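Gotcombe Press Association — members' mailing list
Subject: Re: Corrections policy and the Monday newsletter
From: Ildikó Hegyi, Standards Desk
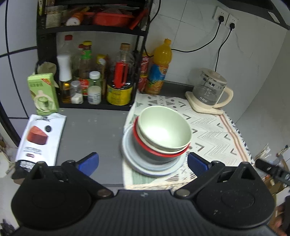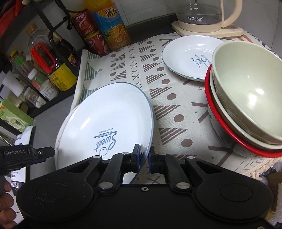

Page last modified: July, 4:15 p.m.

Dear colleagues,

Kuo-hua Yen wrote:

> The draft policy says that a correction must appear "in the same
> place as the original error." Our bureau publishes the same interview
> in print, on the site and in the Monday newsletter. If a quotation is
> wrong in all three, do we owe readers three corrections? And who
> signs off when the reporter is freelance? Chang-ho Bae and I read
> the paragraph differently, and we would like an answer before the
> next issue closes.

Thank you for raising this. I have discussed the matter with Vinzenz Thaler, who drafted the section, and can offer the following guidance while the policy is under review.

A correction is owed wherever the error was published. An interview that ran in print, on the site and in the newsletter therefore requires three notices. The wording should be the same in each. Editors may shorten the newsletter version to fit the column, provided that the correct quotation is given in full and the person misquoted is named.

On the site, the article itself should be amended and the notice placed at the top of the text. It should state what was published and what should have been published. Phrases such as "this article has been updated" are reserved for new information and should not be used for mistakes. Several bureaus have been using the two interchangeably, and Mr. Thaler has asked that this stop now, ahead of the final policy.

Responsibility for sign-off rests with the commissioning editor, whether the reporter is on staff or freelance. The reporter should be consulted and shown the wording. If the reporter cannot be reached by the close of the issue, the correction goes ahead.

Where the interview was recorded, the editor should listen to the relevant passage before a notice is drafted. Transcripts alone are not sufficient. The recent complaint concerning the Cotivow interview arose from a transcript in which two speakers had been merged, and the first correction repeated the fault. A second notice had to be issued, and the complainant was understandably displeased.

A subject who was quoted accurately but regrets the remark is not entitled to a correction. Such requests may be treated as letters to the editor. Young-sook Yeo has prepared a standard reply, and members may obtain it from her directly.

I recognize that paragraph 11 of the draft is unclear as to podcasts. My own reading is that a spoken correction belongs at the start of the next episode — with a written notice in the episode listing — but the Huvov bureau has objected that its series are released as complete sets and have no next episode. That point remains open. Comments from other bureaus that produce audio would be welcome.

Written responses may be sent to this list or to me privately. Please quote the paragraph number and leave the rest of the draft out of your reply.

Respectfully,

Ildikó Hegyi
Standards Desk

3 replies | Share this message

Recent messages on this list
Naming minors in court reports
Request for comment: anonymous sources, second draft
Re: Byline order on joint interviews
Photo credits in the newsletter

Contact the list administrator | © Gotcombe Press Association | Back to top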